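Drakard Storage, Unit 329
Monthly fire and electrical check
Date: Aug 6, 2019

1. Exit doors open fully from inside. OK
Comment: Back door is heavy but it opens. Please do not put the pallets there again, I moved 2 of them.

2. Exit signs lit. OK

3. Extinguishers in place, pin and seal present. NOT OK
Comment: The one near the loading door has no seal. Kordestani is informed and they will change it. Until then use the one by the stairs.

4. Smoke detectors tested with button. OK
Comment: The Folix detector in the corridor is more quiet than the others. It passes, but I would like to compare it again in November.

5. Electrical panel free in front. OK

6. Extension cords. NOT OK
Comment: One cord in the packing room had tape on the cable. I took it away. Tape is not a repair.

7. Space heaters unplugged and stored. OK
Comment: The label on the Alar heater says 2000 W, so it must go directly in the wall outlet.

8. Lighting on work surfaces. NOT OK
Comment: Too weak in the evening. I ask for one more lamp above the bench.

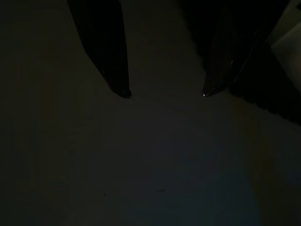
9. Emergency lights, test of 75 minutes. NOT DONE
Comment: For this test the building must be without customers, so I will do it after closing. The short test with the button was good on both floors.

10. First aid box complete. OK
Comment: Burn gel expires in November, please order now.

Open points: 3, 6, 8, 9. Please write your answer under each point and return the sheet to the office.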